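Voltei a arrumar a casa em janeiro

Todos os anos prometo tratar das arrumações em dezembro e todos os anos fica para depois das festas. Desta vez comecei pela papelada, que ocupava duas gavetas e uma prateleira do corredor. Havia facturas do tempo da casa antiga e garantias de aparelhos que já não tenho.

A Nandi Molefe, que trabalhou comigo na Grastbridge, aconselhou-me a decidir primeiro o que sai e só depois pensar onde guardar o resto. Foi o que fiz - demorei duas tardes. 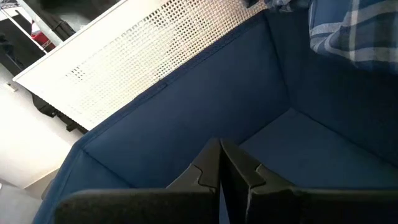
O mais difícil foram as cartas. Deitei fora cerca de 100 postais de Natal e fiquei com os que tinham mais do que uma assinatura. Para coisas assim prefiro o tecido ao plástico, e um cesto azul-escuro de paredes firmes, que se aguentam de pé, serve bem numa prateleira aberta. As fotografias ficaram à parte, por anos, em envelopes de papel.

Falta a despensa. Tenho lá frascos sem tampa e tampas sem frasco - fica para a semana que vem.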